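Support > Cilaseo > Setting up your day planner

Section 4: Protecting your own time

Cilaseo is a planner for people who look after a parent or partner at home. By default it fills your day with care tasks. Follow these steps to set hours aside for yourself.

1. Open Settings and tap My Time.

2. Tap Add Block. The shortest block you can save is 60 minutes.

3. Choose a label. You can use Rest, Hobby, Friends or a name of your own.

4. Tap Cover and pick the person who will step in. They get a message and must accept before the block turns green.

Note: If your helper doesn't reply, the block stays grey. Care alerts will still come to your phone.

5. Tap Save. The block repeats weekly unless you switch Repeat off. 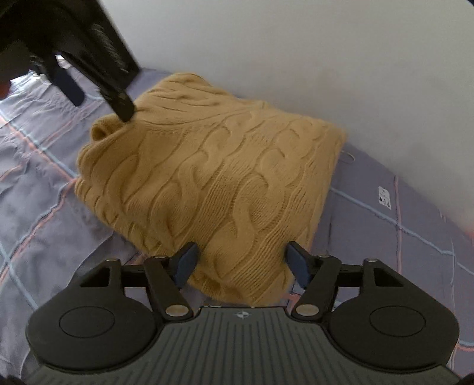
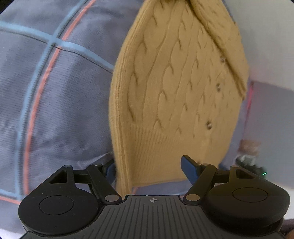
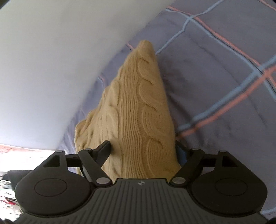

Moving or cancelling a block

6. Press and hold the block, then drag it to a new time. Your helper is asked to accept again.

7. To cancel, swipe left and tap Remove. Cancelled blocks are kept under History for 13 weeks.

Caution: Do not turn off medicine reminders while a block is running. Pass them to your helper using Hand Over, and check that their name shows beside each one.

8. If you cancel often, open the Check-in page and answer the short questions on sleep and mood. Your answers are private unless you tap Share.

Caution: Check-in does not replace your doctor or therapist. If you feel unable to cope, contact them directly.

Guide text: Şengül Oral. Last revised 22/07/2021.

Filed under: Carers, Wellbeing, Getting started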